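Small boats, short days: a winter with pond racers

Jan 21, 2024

Radio-controlled boats sell best in December and get used least in January. We spent the weeks after Christmas finding out what the cheaper ones are like to live with. 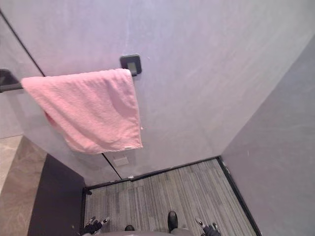 What you get for your money

The three boats we tried are all sold as ready to run, and all come with a handset, a battery and a charging lead. The Mavenau is the smallest, a flat-bottomed thing 23 cm long that fits in a coat pocket if you take the aerial off. The Prorkard is longer and narrower, with a proper keel. The Skamlow is the odd one out, a tug with rubber bumpers and a working searchlight, and it is by far the slowest.

None of them needs any building. You charge the battery, clip it in, press the hatch down and put the boat in the water. The motor will not turn until the two contacts on the hull are wet, so there is no risk of a child starting the propeller on the kitchen table.

Handling

The Mavenau is quick off the mark and turns almost on the spot, but it skips about in any sort of wind and flips over if you take a corner flat out. It is meant to right itself when you give it a burst of reverse. Ours did so most of the time. Twice we had to wait for it to drift to the bank.

The Prorkard is the one to buy if you want to race. It holds a straight line, and the trim dial on the handset is fine enough to be useful. The steering is slow to bite at low speed, which makes bringing it back in to the side a bit of a chore.

The Skamlow cannot race anything. It will, however, push a stranded boat back to shore, and we ended up taking it along every time for that reason alone. Younger children liked it best.

Batteries and cold water

All three lose running time in the cold. The Prorkard gave us 182 minutes in total over a full set of outings, the Mavenau 174, and the tug went on longer than anyone wanted to stand there. Spare packs for the first two are easy to find. The Skamlow uses its own shape of battery, and the only ones we saw were from the maker.

Dry the hull inside as well as out before you put a boat away. Leave the hatch off overnight. Water gets past the seal on the Mavenau in particular, and a rusty screw on ours had to be drilled out by the second week.

Where to sail

Check the signs first, as a good many park lakes allow model boats only at set hours, and some allow sail but no motors. The Nazarenko league, which runs informal races for beginners, had 2,433 members at the end of last season and keeps a list of ponds that welcome newcomers. Its smallest class has a simple rule: any boat, as sold, on the battery it came with.

Go early if you can – the water is flatter and there are fewer ducks to steer round. Take a towel, a spare set of handset batteries and gloves thin enough to work the trigger.

All three boats are on sale now, and spares for the Prorkard are sold separately.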